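4.2 Building and using the hand-held tool

The Ledel gripper was designed in a spare bedroom and assembled at Hudness, a shared workshop whose members mostly repair bicycles. The first author held the key to the cupboard with the printer in it, and this had more influence on the design than we would like. Every printed part had to fit on a small bed and come off it without help, so the linkage arms were drawn short, angled and split where a more generous machine would have made them in one piece.

The mechanism itself is old. Two fingers are carried on parallel linkages, so that the pads stay facing each other as they close, and a trigger in the handle pulls both sides together through a shared slider. Full opening is 70 mm. Our earlier version opened wider and could pick up a folded towel, but it also needed a hand larger than that of anyone on the project except Kaj Hviid, who was then asked to do all the recording and developed views on this. The narrower opening suits a single hem, a cuff or a sleeve, and these make up nearly all of what a person takes hold of when handling a shirt.

The pivots gave us most of our trouble. In the May build they were plain printed pegs, and wore to an oval within a few sessions. One finger then closed slightly before the other, which a human hand corrects without noticing and a learned policy copies faithfully. We replaced them with metal screws, run through a reamed hole and backed off by a quarter turn. Triangular cutouts in the outer linkages save a little weight and a good deal of printing time. We had hoped they would also improve the camera's view past the arms, and they do, if one's interest lies in the part of the cloth directly below the arms.

Finger pads were changed more often than anything else. Flat silicone held cotton well and let go of it badly. Foam let go of everything. The pads now in use are blue, chosen so that they would stand out from dark clothing in the recordings, and are screwed to a stiff backing so that a worn one can be swapped at the bench. Venkatesh Nair cut the first usable pair from sheet material bought for some other purpose; he has been asked for the other purpose's forgiveness.

The camera sits behind the fingers with a wide lens, looking forward over the linkages. Its position is set by a printed shoe with one screw and a locating ridge. Without the ridge, the camera crept round by a few degrees each time someone put the tool down on its side, and people will always put a tool down on its side. Calibration is done once per session with the fingers fully open, then fully closed. The Vurnesik logger, which is our own and could be kinder to its users, stores the video with a timestamp and estimates the finger opening from where the pads appear.

4.3 Choice of garments and surroundings

We recorded in lived-in rooms. The workshop was available and well lit, but its benches are clean and plain only in the photographs on its noticeboard, and we wanted the sort of background that a household robot would have to put up with: patterned covers, shiny tablecloths, bags, tissue boxes, furniture pushed close to the wall. Malathi Rao drew up a short protocol. It told the person recording to leave the room as found, to start with the fingers open, and to stop when the garment was done or when patience was, writing down which.

Black clothing was given more than its fair share of the set. It is what most of us own, and it is also where the tool is at its weakest. On a dark top the folds lose their contrast, the sleeve and the body run together, and a black linkage passing over black fabric is hard to tell from either. Parvathi Pai proposed printing the arms in white. We agreed at once, ordered the filament, and found that white arms reflected enough light to upset the exposure whenever they passed a window. The arms are black again. The filament is available to anyone who would like it.

The session shown in Figure 3 is typical of the harder material. Printed fruit on the cloth underneath offers strong edges and cheerful colour, neither of them to do with the task, while the garment supplies a large dark area with very little in it for a feature tracker to hold on to. Our first opening estimator was fond of the mangoes. 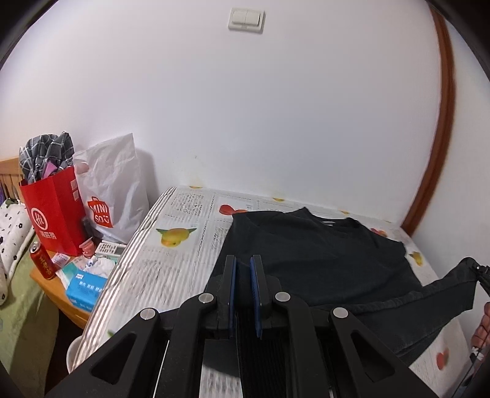
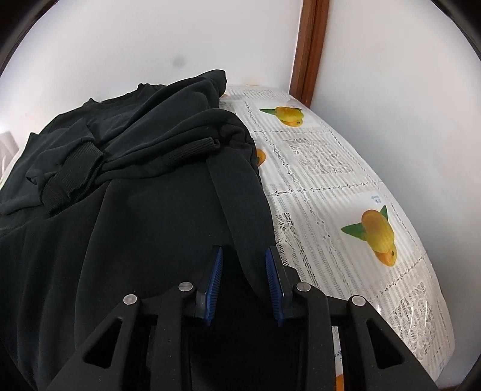 Figure 3. Views from the gripper, fingers open, over dark clothing on fruit-printed covers. First: a T-shirt spread flat, its lower hem drawn to the right. Second: a long-sleeved sweatshirt with both sleeves folded inward and a strip of side fabric ending between the fingers.

4.4 Recordings kept and discarded

We made 169 recordings with the final version of the tool and discarded 48. The largest group of discards came from lost tracking, nearly always with the camera close to a dark torso and little of the surroundings in view. A smaller group had a hand or loose sleeve across the lens. In 3 recordings the trigger cord had slipped from its guide and the fingers stayed open throughout, while the operator carried on through every motion with great conviction. Meenakshi Varghese, who labelled them, argued for keeping these as negative examples, and they are stored separately under the name Pisharody, after the shelf in the workshop where failed parts are kept.

The remaining recordings were trimmed by hand at both ends. Starts were easy to agree on. Ends were less so – two of us consider a shirt folded well before the other three do – and we took the later mark wherever the labels differed. Drawings and the parts list were frozen on 1 November 2024, and the later change to the cord guide is marked on them in pencil.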